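Two folding tables or one proper dining table?
2 min read

grimshaw_a
Moving in September and I eat off two folding tables, side by side, marble pattern with red edging. Keep them or save up to 1000 for a real one?

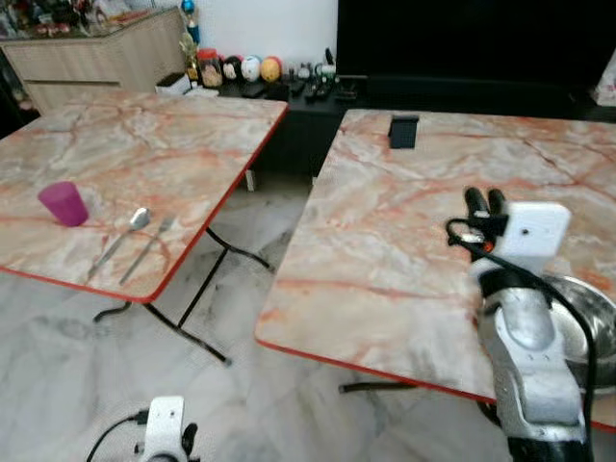 Photo: Anahera Grimshaw

They fold flat, and I like the pattern — my sister says it looks like salami.

pomare60
Keep them! Steel dishes and a folding table got me through college.
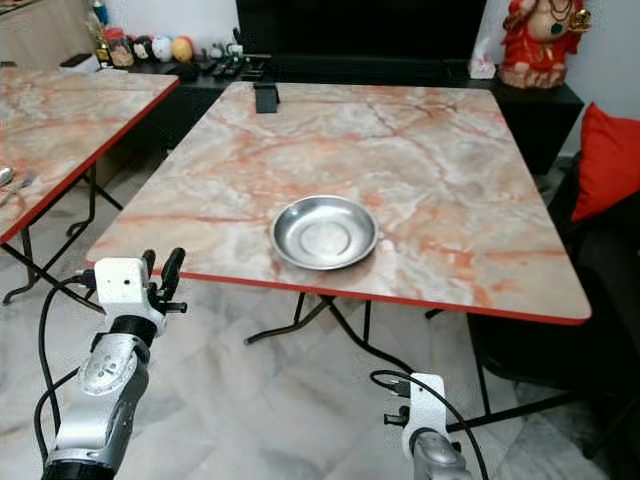
Mine sat four if everybody kept their elbows in, and I'd buy the same again.

LornaD
Disagree, sorry. Crossed legs eat your knee room. Get the real table.

grimshaw_a
My knees are fine lol. Leaning toward keeping both.

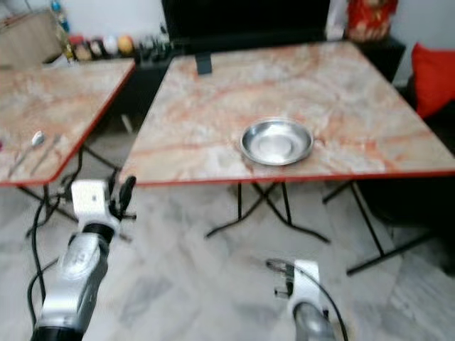

Reply from kiri_m
Keep one, sell one?

Related threads
Steel plates or melamine?
Cleaning red table trim

Contact | Back to top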